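Lungile Jacobs has defended DUI cases for over 700 clients, and she spends most of her hours on breath test records. "The number on the printout is the end of the process," she said. "I start with the maintenance log."

State rules call for two samples that agree closely. In one April case – 128 pages of records – the gap between samples was never entered. "The officer wrote down one result. We asked for the other."

She also checks the waiting period before the test. Mouthwash can leave alcohol in the mouth for a short time.

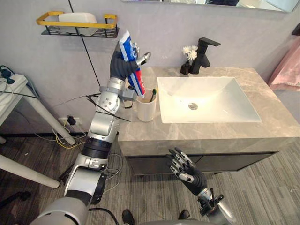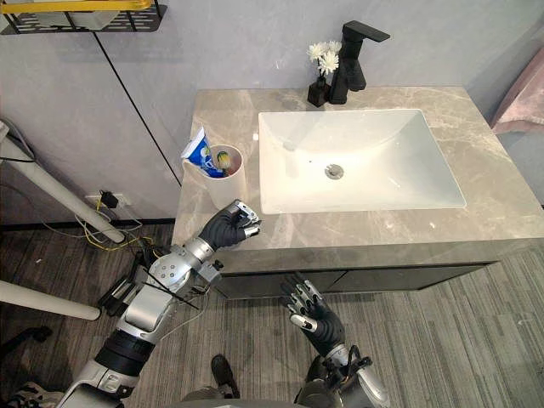 What to request first

"The calibration file," Jacobs said. "Ask in writing."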